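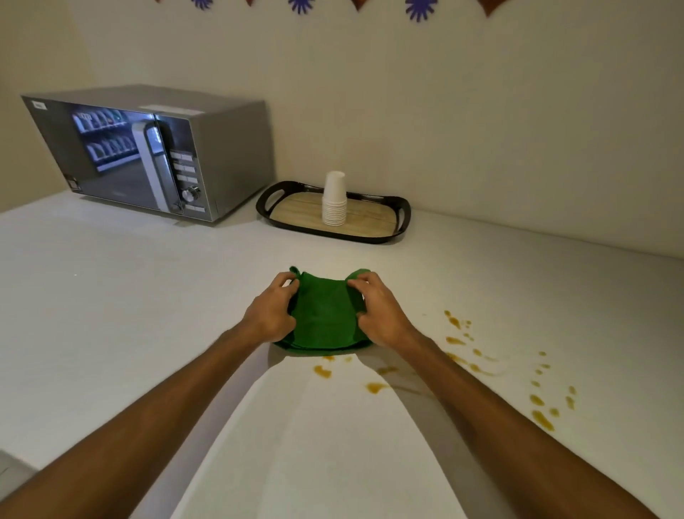 *A green cloth, a white worktop and a few brown puddles.*

## Weekend help wanted at the Westerberg tea room

Hello! I'm Gudrun Kristiansen and I run the tea room at Westerberg, the one up the steps behind the old ferry office. I'm looking for 2 people to join us from April, and I'd love them to be people who like a natter as much as they like cake.

The job is a bit of everything. You'd be taking orders, carrying trays, making pots of tea (we have far too many kinds, I keep buying more), washing up, and wiping down after the lunch rush, when it all gets a bit mad in there. Sixten Lindholm does the baking and will not let anyone else near his oven, so please don't apply hoping to make the scones!

Shifts are five hours, mornings or afternoons, and I try hard to let people swap when they need to. You get lunch, a share of the tips and whatever cake is left at closing. Pay is the same for everybody on the floor, whatever your age, and I'll tell you the rate when you ring.

You don't need to have done café work before. Eskil Strand came to us straight from school knowing nothing at all, and now he trains the new starters. I do need you to be on time, fine with stairs, and cheerful with the walking groups – we had 101 people through the door on our busiest day last summer and I was still finding teaspoons in the flowerpots a week later.

If you fancy it, pop in after three when it's quieter and ask for me, or leave a note at the counter with your name, your number and which shifts would suit you. No CV needed, just a few lines about yourself. Bring a friend along if you're nervous, I'll put the kettle on for both of you.

Gudrun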